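Bindery notebook, May
Started just after nine, kettle on first

Back to the Plenow parish ledger, which I have been putting off for longer than I care to write down. It is a handsome old thing with 388 leaves and a spine that somebody, once upon a time, mended with what I can only think was carpenter's glue. It has gone the colour of treacle and cracks if you so much as look at it. I spent most of the morning softening it a hand's width at a time with a thick poultice of methyl cellulose, ten minutes under a strip of polyester, then lifting the mush away with the bone folder. Slow going, but rather peaceful, and the folds underneath are in better heart than I had feared.

The trick (writing it here so I don't have to learn it a third time) is to leave the poultice alone. I got impatient at the tail end and went in after four or five minutes, and the glue came up in stringy bits and took a little of the paper with it. Two small skinned patches on the outer folds of the last section. I have dabbed them down with thin paste and they will be covered by the guards anyway, but I was cross with myself.

Paste: made a fresh batch of wheat starch, one part to five of water, soaked overnight and cooked for half an hour with plenty of stirring. Sieved it twice. It is much smoother than the last lot, and I think the long soak did it. There is a jar on the cold shelf with a blue lid, please help yourselves, but do use a clean brush!

Yung-ching came by before lunch and we had a good long talk about sewing supports. I had been set on linen tapes because that is what I always do, and she thinks the book really wants its raised cords back, seeing that the old sewing holes are all still there and sound. I grumbled a bit and then sewed up a little dummy with each, and I have to say hers opens more kindly. The tape one sits flatter on the shelf but feels stiff in the throat. So cords it is, and I owe her a bun.

Repair tissue: tried the Brevico and the Surivell side by side on scraps from the old pastedowns. The Surivell is lovely stuff but it cockled as it dried, even under felt and a board. The Brevico lay down quietly and tore to a nice soft feathered edge, so I'll use that for the guards and keep the other for infills, where a bit more body is no bad thing. Toned a few sheets with weak acrylic, raw umber with the tiniest touch of black. Too pink on the first go, better on the second.

Still to settle is the leather. Hanne has a calfskin put by that is very close in colour, though I suspect it will need a good deal of paring at the turn-ins, and my knife is not what it was. I stropped it after tea and it is still dragging on the left side.

The press was full by half past four with the first 17 sections guarded and interleaved. I used the 400 gram blotters, changed once, and will change them again
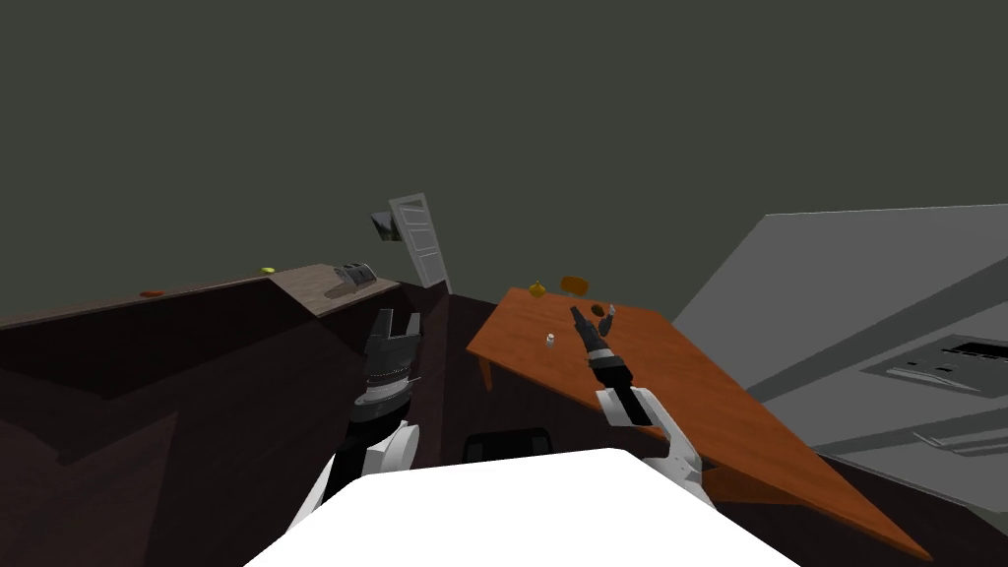 first thing tomorrow, before I open the windows and let the damp in. If anyone is here earlier than me, please don't tighten the press any further; the folds are still tender and I would like them to dry slowly. Hanne, could you bring the calfskin down when you come, and the good paring stone if it is upstairs with you? I have looked in all the drawers here and can only find the chipped one.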